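Bedding week at the Sistby house

Posted by Mervin Fehr, 18 January 2025

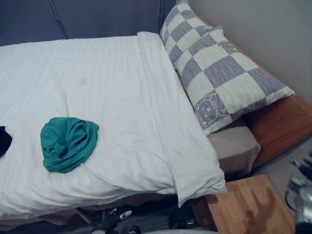 How often should a duvet cover be washed?

Every two weeks is enough for most people. Once a week is better if a pet sleeps on the bed or if you don't use a top sheet. The duvet inside needs far less, and twice a year will do unless something gets spilled on it.

Zsófia Pálfi and I look after the rooms at Sistby, and twice a year we go through all the bedding in the house. The January round is the larger one, as the winter duvets are on the beds and the summer ones are in the cupboard on the landing. I have kept notes on the beds for a few years and this page is where they go. The picture at the top is from the back bedroom, and the notes under it are grouped by item.

The white duvet cover

White with a faint stripe in the weave, the stripe running lengthwise. It irons well and looks tidy with very little effort. There is a small grey smudge on the top side, which I will treat before the cover goes in the machine. Washing soda paste, left for 40 minutes, then a normal wash. If that fails I will try a stain bar. I don't use bleach on these covers, having yellowed one that way in the first year.

The duvet

A thick one, as you want in that room at this time of year. It faces north and the radiator is under the window, where most of the heat goes into the curtain. The duvet has been folded back at the head so the sheet can air. I leave all the beds like that for a while in the morning before making them — an old habit of my mother's, and a good one.

The teal cloth

Left in a heap on the duvet. It goes in the coloured wash with the other greens and blues. Anything teal in this house gets washed on its own the first time and at a low temperature after that. Zsófia had a teal towel turn a set of napkins the colour of pond water, and we have been careful ever since.

The dark cloth

A separate pile again. Darks go in last, inside out where they have an inside. They are dried indoors on the rack in the passage, away from the stove.

The checked pillowcase

Grey and off-white squares, with a fine wavy stripe in the grey ones and a cartoon animal face in the corner. Guests ask about this one more than anything else in the room. We have never agreed on what the animal is. Zsófia says a bear and I have it down in the linen book as a mouse. The case doesn't match the duvet cover and was never meant to. Plain white pillowcases show every mark, and a check hides a good deal between washes.

The pillow

Plump at one end and flatter towards the duvet. A shake and a turn will usually sort that out. When it no longer does, the pillow is finished and goes to the animal shelter in Plenby, who take them for the kennels. Please ring them first, as they have limited storage and sometimes say no until March.

The fitted sheet

A light greyish beige, wrapped over the edge of the mattress. I prefer fitted sheets on every bed now. We kept flat sheets for a long time because they fold better and stack better, but they work loose and someone has to tuck them in again. To fold a fitted one, put the corners inside each other in pairs, lay it on a table and fold it in thirds. It will still look worse than a flat sheet on the shelf.

The bed

Wood, with an orange-brown finish and a thick side rail. You can see the grain well along the rail. I wipe the wooden beds down with a damp cloth and then a dry one, and wax them once a year. The bolts need checking at the same time. A bed that creaks usually has one loose bolt, and it is usually at the head end, where it is awkward to reach.

The order of work

People have written to ask how we get through it, so I have put it down as we do it.

Strip the beds in the morning and open the windows. Sort everything on the landing into whites, colours and darks. Check pillowcases for anything left inside them (we have found a paperback, reading glasses and one slice of toast). Whites go in first. While they are running, vacuum the mattresses and turn any that can be turned. The newer ones are one-sided and only get swapped head to foot.

The linen book says we have 246 items in the house, counting every pillowcase and towel. This time 27 went for mending, mostly split seams and missing buttons, and 11 were past it and became dusters. Zsófia does the mending in the evenings. She uses the white thread from the haberdasher in Lonatby — it is stronger than what we had before and doesn't fray in the needle.

Still to do

The blankets from the front room, which are wool and have to be dried flat.

New buttons for two of the striped covers. If anyone has flat white ones with four holes, we would be glad of them.

The landing cupboard, where the bottom shelf has dropped at one end. I will fix that before the summer duvets go back in.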